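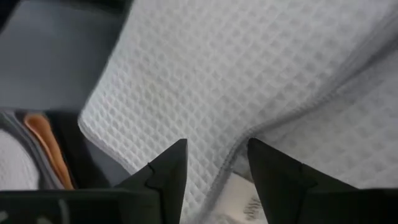
3.2 Edge finish and its effect on folding

Waffle-weave cloths are used in most of the kitchens and shared houses covered by this study, and they were the textile on which our participants disagreed most when asked to fold to a common standard. The disagreement centered on the edges. In a flat-woven towel the hem and the body behave much alike, and a person folding the towel can treat the whole as a single sheet. A waffle weave has depth, and its binding does not. The cloth in Figure 2 shows the contrast clearly: the surface is a grid of small recessed squares with raised ridges between them, while the binding along the lower hem is narrow and smooth. Where one layer lies over another, the gray stitched edge stands out against the pale fabric, and it bends and curves across the cloth beneath it. An edge of this kind is easy to find by eye. Whether it can be laid straight along a second edge is a separate matter, and it is the subject of this section.

Figure 2. Waffle-weave cloth in two overlapping layers, with a rounded corner and stitched edge.

The laundry records kept at the Endska residence list 332 cloths folded during September. Kastriot Mladenović and Xinyi Deng sorted these by edge finish before any folding was judged. Cloths with a turned hem and cloths with an applied binding were kept in separate stacks and were folded on the same table by the same staff. Each person was asked to fold in half, then in half again, and to place the finished cloth on an open shelf with the fold facing outward. No further instruction was given about the corners.

Staff approached the bound cloths in one of 2 ways. In the first, the two corners on a short side were picked up together and the cloth was allowed to hang before it was set down. In the second, the cloth stayed on the table and one edge was drawn across to meet the other. The hanging method gave straighter sides. The table method was preferred by people working in a small space, and it left more of the shallow waves that form when a binding is slightly shorter than the fabric it holds. Pulling on the binding did not remove these waves. Smoothing from the center of the cloth toward the hem usually did.

Rounded corners raised a further difficulty. A square corner gives the hand a definite point to match, and most people match it without thinking. With a rounded corner there is no such point, and the person folding must judge by the line of the two sides. Several participants said that they ignored the corners altogether and lined up the long hems. Bit-na Tak, who supervised the Friday sessions, recorded that stacks made in this manner were even along the front and uneven at the back. This was considered acceptable for household use.

The thickness of the folded cloth was also noted. The recesses of the weave hold the layers slightly apart, so that a stack of 10 cloths settled under its own weight over the course of an afternoon. Shelf heights at the Morum site had been set using flat-woven towels and were too low for the same number of waffle-weave cloths. We recommend that storage be measured against a settled stack of the cloths that will be kept there.

These findings are limited to cloths in regular use. New cloths from the supplier had not yet been laundered and were left out of the comparison. The effect of repeated washing on the binding is taken up in Section 3.3.

Comments (3)

Haris Jurić
The point about shelf height matches what we found at Ketine. We had to move every second shelf. Were the stacks measured with the fold at the front in all cases?

Vesna Vukčević
Yes, at both sites. The fold faced outward throughout.

linen_room
I would have liked more on the turned hems. They get one sentence and then disappear.

We use cookies to remember your reading preferences. Accept | Manage settings

Contact the editors | Copyright Mrema Household Studies | Back to top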